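Nallasham Residence, Tutbridge Wing
Room Inspection Checklist: Desk and Study Area
August

1. Desk surface clear of food and liquids: Pass
2. Books stacked flat and stable: Pass
3. Small items kept in storage bin: Pass
4. Outlet load under posted limit (1,000 watts): Pass
5. Desk lamp bulb, 40 watts maximum: Not checked, bulb rating not verified
6. Headphones stored off the desk surface: Comment

Comment on item 6: Headphones were lying in front of the books, toward the front of the desk. Residents are asked to hang them on the hook provided. Alarm clocks may remain at the back of the desk.

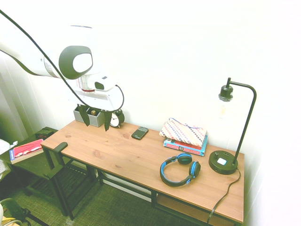
Uzor replied that the hook in Room 62 came loose in the spring and asked that item 6 be waived until a new one is fitted.

Waiver granted. Work order sent to Virnent Maintenance. The pouch on top of the books may stay where it is.

Result: Pass with comment. Reinspection of item 6 only.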